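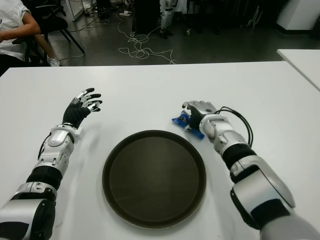

RUDSIDE, October — Free snacks are back on the front table at the Flestier community hall, where people waiting for evening classes can help themselves from a round tray.

The hall stopped putting food out in spring when its supplier closed. A bakery wholesaler, Kratochvíl, has now agreed to send 1,000 wrapped snacks a month through the winter.

"People come straight from work and they're hungry," said Sotiris Fragkou, who runs the hall. "Class goes until 9, and the nearest store is a long walk."

The tray will be filled at 4 p.m. on class days. Visitors are asked to take no more than two items each. Fragkou said 70 people are signed up for classes this term.

Home News Local Sports Contact

Recent items
Dreltosard bus stop to move
Honkanen wins hall chess night
Library extends Sunday hours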